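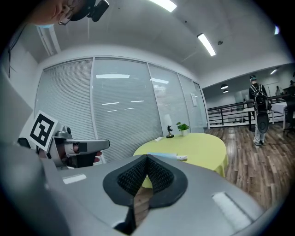
Two hand-held grippers, one with a black cushioned pad.

Buroreck mod team promises a July build, again

The small team behind Buroreck, the long-running total conversion mod, says a playable build will be out in July. Readers with a memory will recall the same promise last year, when the forum thread was 900 posts shorter.

Lead mapper Ronja Isaksson wrote on Sunday that the harbor map, Trundness, is "finished apart from lighting and collision." That leaves quite a lot. The post came with no footage and no download, just a changelog listing 200 fixed bugs without saying what any of them were.

Vilgot Nordin, who took over the code in spring, says the new netcode handles full servers. So far it has only been tried in closed sessions, and the team won't say how many players joined them.

The mod's page has 3168 followers. One of them, Helge Vik, replied that he would believe it when the installer opened. Isaksson answered with a thumbs up.

Support for the older Magalhães campaign has been dropped from the first build. No new date was given for it.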